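Search the help pages Search Go

Small shoe shelf: which slippers go on it, and which way up?

Last updated 2 September 2023

Austra Kuusk

Hello everyone! We moved to a smaller place in Endport last November and I have been trying to get the slippers under control ever since. I bought one of those little shelves with black metal legs and a wooden board, thinking it would sort us out in an afternoon, and, well, it hasn't. It's a low thing, 40 cm long, and it seemed so roomy in the store. I tried it out up on the table first so I wouldn't have to crawl around on the floor with my knees the way they are.
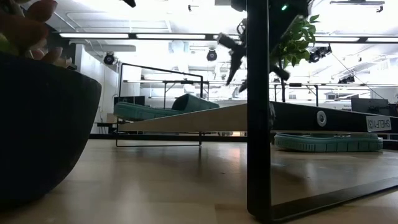
My trouble is the thick soles. We mostly wear slides, the chunky kind with one wide strap, and they take up far more height than the flat ones I grew up with. Do I keep pairs together on top, or put one slipper on the board and its partner underneath? And should the toes face the wall or the room? My sister swears by toes out, but then she has a proper hall with a bench in it and I have a doormat and a radiator. Any advice welcome, even if it's only to buy a bigger shelf!

Jenő Bíró

Keep the pairs together, please, or you'll be hunting for the other one every morning. What I do before I settle on an order is lay it all out in the middle of the table, every slipper pointing the same way, and match them up by color. It sounds fussy, but it takes a couple of minutes and you notice right away if you have an odd one with no partner. 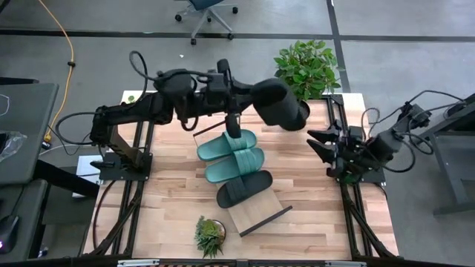 Once they're matched, put the pair you wear the most on top and let the others go below. With wide straps you can overlap two slides a little, one sole resting on the edge of the other, and save a fair bit of width that way (don't squash the straps, they never sit right on your foot afterward). I like heels toward the room myself, so I can step straight in, but if your shelf stands against a wall it really is a matter of taste.

One more thing, and forgive me for going on. Check how tall the gap under the board is before you plan on using it. I had a Dunari shelf that looked lovely and I could barely slide a thin sandal underneath. I use it for plants now and it's very good at that. And give the soles a wipe before they go up, especially any with deep grooves, as grit scratches the board.

Gál

just get a basket by the door. we have 2, one each, works fine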